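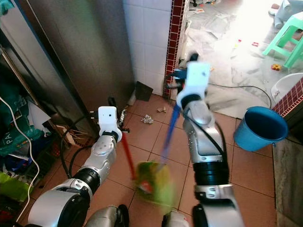

Subject: Re: Tralov two-arm kit, anyone using it for floors?
Date: 13th April

Hello list,

I answer below the quoted part, because the question had several pieces and I want to keep them in order.

> We are thinking about the Tralov kit (the two-arm one, with the
> Flernau grippers) for a small guest house. The seller says that
> it can use a normal broom and dustpan. Is this true, or is it
> only true on their video? I would also like to know what the
> service contract gives you, and if the cheaper Goremness
> software is good enough. We have tile floors and a few steps.

We have had the kit on trial for some weeks, and the trial goes on until May. I don't sell it and I paid the normal trial price, so please take this as the opinion of one user.

First, the broom. Yes, it holds normal household tools. We use a dustpan with a long red handle and a broom with a blue handle, left gripper and right gripper. We did not buy the tool adapters from the Tralov catalog. I would wait with those too. A stick handle with an even thickness is enough, but a handle that gets wider toward the end gave us trouble, the fingers close on the wide part and then the angle is wrong. 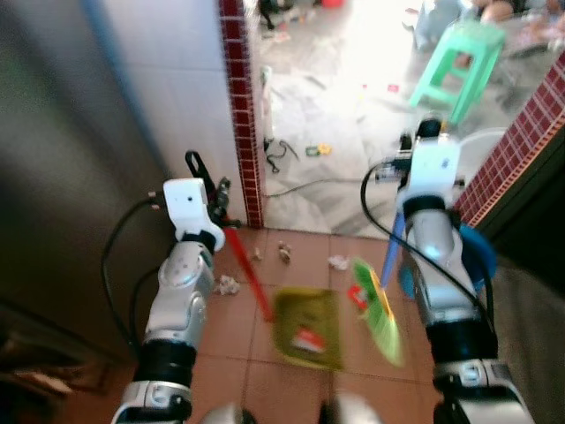
Left arm on the dustpan, right arm on the broom, paper scraps still to collect.

Second, the quality of the sweeping. Crumpled paper is the easy case. It is light and big, and the broom pushes it well. Flat pieces are harder, especially a wrapper that lies directly on a grout line. The broom goes over it and the wrapper stays. A person would turn the broom a little and try from the other side. The kit tries again from the same side, two or three times, and then goes to the next piece. You can change the number of tries in the settings, but I did not find a setting for the direction. If somebody on the list knows it, please write.

The dustpan is my bigger complaint. The front edge must lie flat, and on our tiles it does so most of the time. When it does not, fine dust goes under it. I asked the support and they told me to lower the left wrist height by one step. This helped, but now the pan makes a scratching noise when it moves. I can live with the noise — my neighbor maybe not.

Third, doors and steps. Please be careful here. Our kit works on one side of a doorway, and the floor on the other side has a different color and is much brighter. In the beginning it often saw the bright floor as one big piece of something. After the calibration this was better. For steps I can't recommend it at all. You must draw the limits yourself in the map, and you should check them again each time you move the furniture. Cables on the floor are the same story. I mark them as a forbidden area and sweep there by hand.

Fourth, the service contract. We took the one from Agbayani, who also did the installation. It includes one visit, remote help on working days, and new finger pads for the grippers. It does not include the arm cables, and I think it should, because they hang outside along the arms and I expect that they wear first. Ask for this in writing before you sign. When I asked, they said "we can discuss it", and until now we did not discuss it.

Fifth, the Goremness software. I used it for a few days only. It is simpler to learn and the menus are clear. But it moves the two arms one after the other, and for sweeping you want the pan and the broom to come together at the same time. For picking things from a table it would be fine, I suppose. I went back to the original one.

So for your guest house: if you have one or two flat rooms and somebody is there to look after it, ask for a trial. If you want it to clean alone between guests, I would not buy it this year. It is slow, and it still needs a person to empty the pan. I can send my settings file for the wrist height and the map limits, just write to me off the list.

One question back to you. Are your tiles smooth, or do they have a rough surface? Ours are smooth enough, and I have no experience with rough ones.

Best regards,
a trial user with tile floors

Contact the list owner | Copyright remains with the authors of the messages | Back to top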